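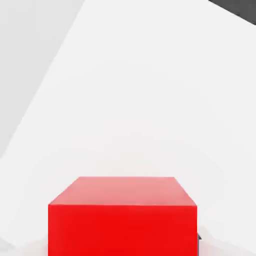
Rizwan Virk asked, before we had written one line of this section, whether the machine can now tidy a kitchen, and if it can not, why he should spend an evening on setting it up. It is a fair thing to ask at the start of a manual. He had read that household robots are nearly ready, and he wanted a yes or a no.

The answer in this edition is no for a kitchen and yes for some parts of the work that a kitchen is made of. To pick up one thing of known shape and put it in a known place is such a part. Section 4 sets up exactly this part, first in simulation and then on your own table. Please do not skip the simulation. Most of the letters we receive at Stasuteck come from owners who went directly to the cups.

4. First task: pick and place one cube

4.1 What you need

Ciltora arm, mounted and levelled as in Section 2
Ciltora desktop program, installed as in Section 3
The red training cube from the accessory bag
A flat table with a plain, pale top, or the pale mat from the same bag
A computer with 5 GB of free disk space

Note: The cube in the simulator is red and the surfaces are pale. This is the easiest case for the vision part, and it is easier than your home. Keep this in mind when you read the results.

4.2 Run the task in simulation

1. Open the program and choose Practice, then Single Cube.

2. Wait until the status line says Ready. On an older computer this can take several minutes the first time. The later starts are quicker.

3. Open the camera view. Check that the red cube is visible in it. The cube does not need to be in the middle, and it does not need to be visible completely.

4. If the cube is not visible at all, press Reset Scene. Do not turn the camera by hand in the simulator, or the calibration in 4.3 will begin from a wrong position.

5. Set Number of Trials to 40 and press Start.

6. Let the trials finish. You may close the camera view during this time, but not the program.

7. When the trials are finished, press Save Report. You will need the report in 4.5.

Note: In the simulator the arm never gets tired, the cube never has flour on it and the light does not change when somebody opens a curtain. A good report here says that the installation is correct. It does not say that the arm will be good at chores.

Note: If the report says Incomplete, the computer went to sleep. Change the power setting and begin again from step 5.

4.3 Calibrate on the real table

CAUTION: Remove glass, knives, hot drinks and pets from the reach of the arm before you switch on the power. The reach is drawn on the paper template from the box. The elbow of the arm goes outside this line when it folds, so leave a hand's width more.

CAUTION: Do not hold the cube in your fingers while the arm is moving. The fingers of the gripper close with enough force to hurt.

1. Lay the paper template on the table and put the cube on the cross.

2. Switch on the arm. It will go slowly to the rest position. Wait for the sound.

3. In the program choose Real Table, then Calibrate.

4. The arm will look at the cube from several positions. Do not lean over the table, and do not let your shadow fall on the cube.

5. When the program asks, move the cube to the next cross. Press Continue. Repeat until the program says Calibrated.

6. Take the template away. Leave the cube where it is.

Note: Calibration must be repeated when the table is moved, when the lamp is changed or when the arm has received a knock. Ekrem Dönmez, who tested this section at home, repeated it also after he put on a tablecloth. That was right. A soft cloth lets the cube sink a little, and the arm then closes too high.

4.4 Run the task on the real table

1. Choose Real Table, then Single Cube.

2. Set Speed to Slow. Please use Slow for the whole first week.

3. Put the tray from the accessory bag on the left side of the arm.

4. Press Start and keep one hand near the red stop button on the base.

5. The arm picks the cube, carries it and releases it over the tray. After each trial, put the cube back in a different place and turn it a little.

6. Repeat until the program says Series Finished. Press Save Report.

If the arm stops above the cube and does not go down, it is not sure of the height. Repeat 4.3. If it goes down beside the cube, look for a strong reflection on the table top. A matt surface is better.

4.5 Read the two reports together

Put the simulation report and the table report next to each other on the screen. The program can do this for you under Reports, then Compare.

It is normal that the second one is worse. In our own tests for this edition we ran 1,440 trials on real tables with the red cube, in the office and in the homes of colleagues. The arm finished 561 of them without a stop and without help. The others ended in a wrong height, a slipped cube or a stop that the arm made by itself for safety. In the last group the arm did what it should do, but the cube was still on the table, and a person who wants a tidy table will not call this a success.

We print this number because it belongs in the manual. Urmas Kalniņš wanted to print only the simulation result, which is much prettier, and we discussed it for a long time. Owners will find out on the first evening in any case. It is better they have read it before.

4.6 From the cube to a chore

Many owners ask which household jobs they can try after the cube. The list below is what we think in July with this version of the software. It may be different in the next one.

Can be tried by a beginner:
Moving blocks or small boxes of one size into a tray
Bringing a closed plastic pot from one marked place to another
Sorting by two clearly different colours

Can be tried with patience, and with you beside the arm:
Putting dry spoons into a drawer insert
Setting plastic cups upright
Picking socks from a basket, one at a time

Please do not try:
Glass, porcelain or anything with a blade
Anything wet, greasy or hot
Folding clothes
Anything near a small child or an animal

The middle group is where owners are most often disappointed. A sock has no fixed shape, and it looks different each time it falls. The cube has straight edges and flat faces, and the arm has learned how to approach them. Between these two there is a bigger distance than it seems when one sees the arm pick the cube so nicely.

Note for workshop users: The same arm is used on small packing benches. At the Coşkun workshop it moves cartons of one size from a bench to a box. This works better than any of the kitchen jobs. The carton is always the same, the lamp is always on, and the bench is fixed to the floor. The person who works there still fills the bench, removes the damaged cartons and closes the box. If you count the whole job, the machine does one movement in it.

4.7 Questions we receive on this section

The cube task works, but the arm ignores my own red box.
The size is probably outside the limits. Measure the box and compare with the table of sizes in Section 6. Colour alone is not sufficient.

Can I skip the training cube and teach the arm directly with my cups?
The program allows it. We advise against it. If the cube task does not work, you will not know if the cup or the calibration is guilty.

Recep Kaplan wrote to us that his arm works well in the morning and badly in the evening. Is it the heat?
In his case it was the sun in the window behind the arm. He now closes the blind and uses the ceiling lamp, and he calibrated again with the blind closed.

Is it faster than doing it by hand?
No. On Slow it is much slower, and on Normal it is still slower.

Will a later update let it clear the table after dinner?
We do not know, and we do not want to sell you a promise. Taner Sarıgül, from our software side, thinks that single dry plates will come first. There is no date for it.

4.8 Before you continue

Check the following before Section 5:

Both reports are saved
The arm is in the rest position and the power is off
The template is back in its sleeve and not folded
The cube is clean (wipe with a dry cloth, no alcohol)

Spare cubes and mats can be ordered through Gadico, who also keep the paper templates. Give the serial number from the underside of the base, as there are two sizes of template and they look very similar in the sleeve.

Section 4 revised 20 Jul 2023. Continue with Section 5, Two objects on one table.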